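Malness Fabric Care: Frequently Asked Questions

Washing printed cotton and cotton blends

What temperature should I use for printed cotton?
Wash at 30 degrees Celsius (86 degrees Fahrenheit) for the first two cycles. After that, cotton printed with reactive dyes can go to 40. Pigment prints should stay at 30 for the life of the fabric.

How do I tell a reactive print from a pigment print?
Turn the fabric over. A reactive dye penetrates the fiber, so the back carries much of the color. A pigment print sits on the surface, feels slightly stiff, and leaves the back pale. Digital prints can be either type; check the order sheet.

How much will my fabric shrink?
Plain-weave cotton shrinks 3 to 5 percent in length on the first wash and less in width. Prewash yardage before cutting. Hem allowances on finished goods already include this loss.

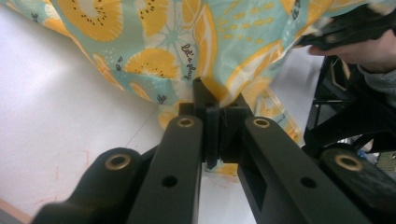
Shrinkage that continues past the third wash usually points to dryer heat. Use the low setting and remove the item while it is slightly damp.

Can I use bleach?
No chlorine bleach on any print. Oxygen bleach is acceptable on reactive prints at half the dose stated on the package. Test a seam allowance first.

Does vinegar set the dye?
No. Acid has no fixing effect on reactive dyes or pigments on cotton. If a new item bleeds, wash it separately until the rinse water runs clear.

Can I iron over the print?
Iron on the reverse side, medium heat, no steam on pigment prints. Foil and puff prints must not be ironed.

Ordering and returns

Do you sell samples?
Yes. A swatch costs 2 dollars and measures 4 by 4 inches. Swatches are cut from stock and may not show the full repeat.

What is the minimum for a custom print?
The minimum is 200 yards per design. Smaller runs are handled by our partner Tretgate, which quotes separately.

Can I return cut yardage?
Only if it is defective. Report the fault within 39 days of delivery and keep the selvage, which carries the lot number. Washed fabric is accepted only for colorfastness claims.

Who handles colorfastness claims?
Siham Fawzy in technical support. Include the lot number, detergent name, and wash temperature in your message.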